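3.2 Delay between death and transfer of title

The sample comprised 206 estates administered through the Gunbridge registry, of which 73 held the main residence in a trust made during the owner's lifetime. Estates with a contested will were left out. We measured delay as the number of weeks from the date of death to the entry of the new owner on the register.

Where the home was held in trust, the median delay was 4 weeks. Where it passed under a will, the median was 15 weeks, and the spread was much wider. Part of the gap reflects the wait for a grant of probate, but household contents also had to be listed and valued before the application could be lodged. Trust deeds drawn up on the Gaber form dealt with contents in a separate schedule, as in the later Nutetti deeds.

The figures do not allow for the cost of setting up the trust. Fees were recorded for too few estates to support a comparison, and we return to this point in Section 5.

Figure 2. Clear plastic bins on a wooden tabletop, one holding a dark jar on its side.
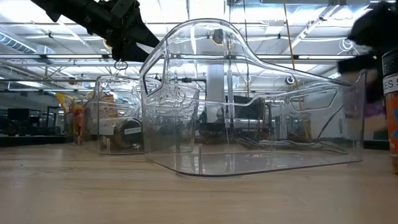
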